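About Mirnholm

Mirnholm checks robot work against written rules. We started with one customer, Flirholm, and a suspicion that most good practice guides were written by people who had never stood next to the arm. We still suspect it.

Our own rulebook, Liven, has 17 rules. It used to have 100. Most of the old ones could be ticked without anyone looking up from the form, so they went.

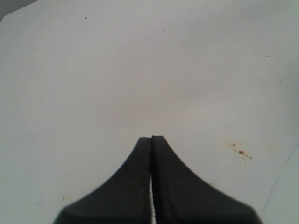 Do you certify robots as safe?

We check a site against the rules it says it follows and write down where it doesn't. A certificate is a different thing, and we are wary of firms that sell one in an afternoon.

Liven asks for a look at the fingers and the work surface before a job begins. Marks on the surface go in the log, however small. We have read plenty of logs that say "all clear" on every line, and we don't believe them.

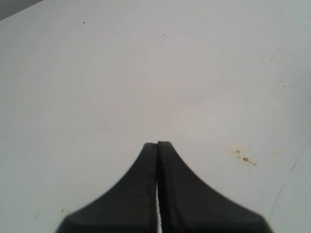

Gripper with nothing held, rust-coloured marks to the right

Feng, our checking tool, keeps the records. It does not decide anything. We were offered software that would, and turned it down after 3 trials. A person signs each sheet, and a sheet with no signature is sent back.
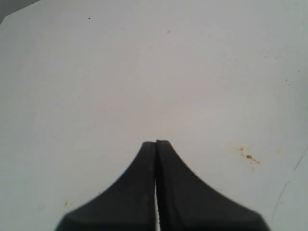
Fingers nearly closed over the white surface

Liven was last revised on Apr 1, 2022. Sites working to the older text can ask us for the list of changes.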